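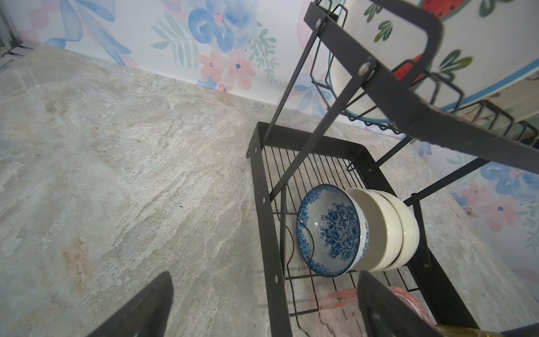
A dish rack on a kitchen worktop.

What is a strike?

Hi, I'm Benjie Aquino! My mum used to work at the Lokia biscuit factory in Bumelport, so I heard a lot about strikes when I was small.

A strike is when workers stop work together – usually to ask for better pay or safer jobs. First they vote. If enough say yes, they tell the boss, and then they stay out. Mum's lasted 4 days, and she wasn't paid for any of them! After that both sides sat down and talked.

2 comments | 3 shares
Print this page | E-mail to a friend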